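Fornum two-arm bench kit: what it costs once you've bought everything else

Posted September 17, 2020
Filed under: Reviews, Workshop kit

I've wanted to write this one up since May, when the kit came out of its crates and I could finally stop arguing with spreadsheets. There are plenty of write-ups of what two-arm kits can do. I couldn't find many on what they cost to own in a small workshop with a small budget, so this is mostly about money, with some grumbling about cables.

We're a small outfit. We sort and fold returned textiles for other people (cleaning cloths, napkins, aprons, that sort of thing) and we wanted to know if a pair of arms could take on some of the boring end of it. I had quotes from two suppliers, Fornum and Jalali. Jalali was the cheaper one on paper. Then I asked them for a price with grippers, stand and training day included, and it crept up past Fornum by a fair bit. My advice to anybody asking for quotes is to send every supplier the same list and make them fill in every line, even the ones they'd like to leave as "to be discussed". It saves a lot of emails!

So, Fornum it was. Delivery took 8 weeks, which was what they'd said. The arms, grippers and stand arrived together and the packing was very good. The manual is fine if you already know what you're doing and pretty hopeless if you don't - I ended up leaning on the training day far more than I'd planned.

Day to day I like it a lot. The grippers are the best bit. They're plain parallel jaws, and I'd been talked halfway into buying fancier fingers for fabric at a good deal more money. I'm glad I held off. Plain jaws pinch the edge of a cloth perfectly well, and a spare pair of fingers costs less than a decent lunch for the team. Put that on your list, by the way. We ordered 2 spare sets and I wish I'd ordered more.

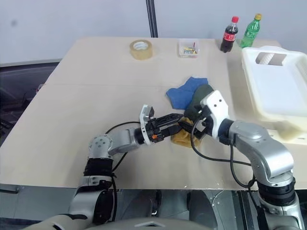
Cables are my main moan. They run on the outside of the arms, and you need to leave enough slack for the wrists to turn, so you get loops wherever you look. Fornum sell a tidy kit for this and I was too mean to buy it at the start. I've since bought it. If you're working with anything floppy, just add it to the first order and be done.

The other thing I under-budgeted for was the table. I thought any old table would do, and it won't. You want something heavy, pale and dull on top, with enough room for the arms to work in the middle and for all your bits and bobs to live round the edges, as they always will. I tried an old one of ours first and it wobbled every time both arms moved together. The replacement wasn't dear but it wasn't in the plan either, and it held us up while I found the money.

Trays were a nicer surprise. We use Plasto ones, white with high sides, and I've got no complaints whatsoever. They wash easily, they stack, and I bought 15 of them for less than I'd set aside for half that number. There was a smaller Flekum tray that I tried before those and it slid about whenever something brushed against it, so those have gone to the store cupboard to hold screws.

For test cloths, don't buy anything special. I ordered a bundle of 100 in mixed colours, and strong plain colours have made life much easier when we're looking back over a session and trying to work out which cloth went where.

What would I do differently with the budget? I'd put aside a bigger share for the things round the arms - table, cables, spares, training - and I'd treat my own time as a proper line on the sheet. Setting up ate far more of it than the quote suggested, and none of that shows on an invoice. I'd also ask about the service contract before signing. Ours is paid yearly and it's fair value, but I found out the price after the order was in, and that was a silly way round to do it.

Would I buy it again? Yes, with the tidy kit and a second training day. If all you need is one item picked up and put down in the same place, a single arm will do you and you'll save a packet. For cloth I'd want the pair.

Next up is the conveyor quote, and I'm already dreading it.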